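Clear the Table: A Student Project on Shared Surfaces
Birsen Yaman and Ferhat Uysal, Gila House
10/02/2018

We picked the lounge table because everybody in Gila House uses it and everybody complains about it! Card games, laundry, homework, snacks, it all ends up there. Our question was simple: can a table stay useful if each kind of thing has its own spot, and if cloth gets folded the same way every time?

We had a budget of $200 and spent $195 of it, mostly on towels, storage boxes and one plant (Wen-hsiung talked us into the plant, and we love it). Zohreh Zarei drew the floor plan and tested folds with us for two long evenings in June. The winner was the plain flat fold: long sides in, then in half, then in half again. It stacks well and it takes up very little room on the table.
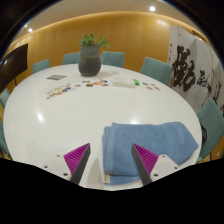
Why fold a towel before clearing the small things?

Folding takes the most space, so doing it first frees up a big part of the surface. After that the cards and boxes are much easier to sort, and you can see what is still missing from a set.

The cards were the hardest part by far. They slide, they mix, and they get under everything. Our first plan was one big bin, and it was a mess within a day. Our second plan, a small box for each game, worked so much better that Ertuğrul Uçar copied it for the shelf upstairs. We were thrilled!

We also tried moving the plant to the window. People started piling mail in its old place right away, so back it went to the far side of the table.

Next term we want to try the same setup in Dalleck, where the lounge is smaller and five people share one drying rack. Wen-hsiung Choi has already offered to help with the labels, and Zohreh is working on a new floor plan.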